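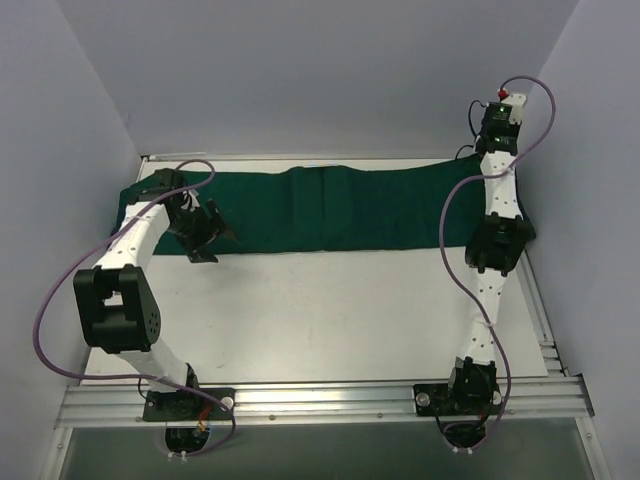
I went back and forth on the Zonmont throw blanket for weeks before I bought it, mostly over the color. Dark green can go wrong so fast! On the site it looked a bit like a pool table to me, and my sister-in-law Geeta said forest, and we left it there until the January sale knocked it down from 299 to 249 and I stopped arguing.

So, the color first. It's a proper deep green, darker than the website has it, and against anything white it looks great. I tried it on the gray couch too and it was fine there, a little gloomy in the evening with only the one lamp on. If your room is already dark I'd go for the oatmeal.

It's long. I'm a person who likes her feet covered and her shoulders covered at the same time, and this does both with some left over. Folded the long way it makes a nice wide strip for the end of a bed, and that's how mine lives most days. The weight is good as well – heavy enough to stay where you put it, and I don't wake up feeling like I've been pinned down.

Now the grumble. It creases. Mine came folded up tight in a flat box and the line down the middle was still there after 16 days, two of them spent draped over the banister. The card says cool iron on the back side only, so I did that, and it got maybe half of it out. A steamer did better (borrowed from Madhu next door, thank you Madhu). It's also a pain to fold neatly on your own. One long edge goes wavy on me every single time while the other one sits perfectly straight, and I've mostly given up and turned the wavy side to the wall.

Washing has been easy. Cold, gentle, hung over the shower rail overnight. No green in the water that I could see, though I'd still keep it away from your white towels the first time. A bit of fluff came off in wash number one and very little after that.

I had the Lundport one before this, and it was softer straight out of the bag but pilled like crazy by spring. No pilling here so far, and the cat has been on it daily.

Would I pay 299? Probably not. At 249 I'm happy, and I've got my eye on the smaller one for the reading chair if they ever bring it back in green.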